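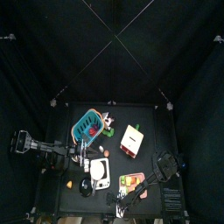
Posted in: Playroom & Storage > Toy Kitchens > Sorting and Care

Play food: one basket or several?

We have a slotted plastic basket with a carry handle for the play food, plus a toy toaster and loose pieces that never fit anywhere. The small ones (egg, round things) end up at the bottom and the whole basket gets tipped out to reach them. Is it better to split by size or by type? Shelf is 105 cm wide.
— Liviu Ene

Aurel Lazăr
Split by size. Type sorting fails once a piece belongs to two groups. Keep large fruit and vegetables in the slotted basket, where they can be seen through the sides. Put anything narrower than the slots in a shallow solid tray, 80 mm deep at most. The toaster stays out of both — store it upright beside the basket with its slot empty, or small pieces get jammed in it. Wash hard plastic pieces in warm water with dish soap and dry them before they go back. Check the basket handle at the pivot points every few months. Ours cracked there in February.

Skasteretti
Just use a bag. We have 100 pieces in one and it's fine.

Stubbs
Agree with the tray. Measure the slots first, they vary a lot between baskets. I line mine with mesh, five minutes with cable ties, and the egg stays in.

Comments (3)

Flarimon: Mesh snags on the handle if you run it over the rim. Stop it below.

Liviu Ene: Tray ordered. Will try the mesh if that doesn't work.

Skasteretti: still say bag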